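**15 October 2020**

What a turnout for the Jirkdale seed swap! Gardeners handed over 306 packets this fall, easily beating last year's 200, and the beans from Nisside were gone before lunch.
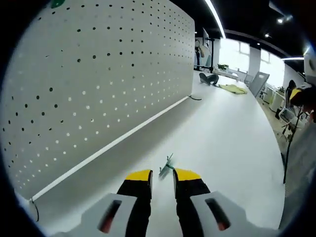

Pramila Chauhan, who started the swap 4 years ago, was thrilled with the range of tomatoes - she took home three kinds she had never grown. "I've been saving seed since September and I still came away with more than I brought," she said.

Leftover packets are at the Tomar Street library, free to anyone with a library card. Lettuce and kale are going fast, so stop by soon!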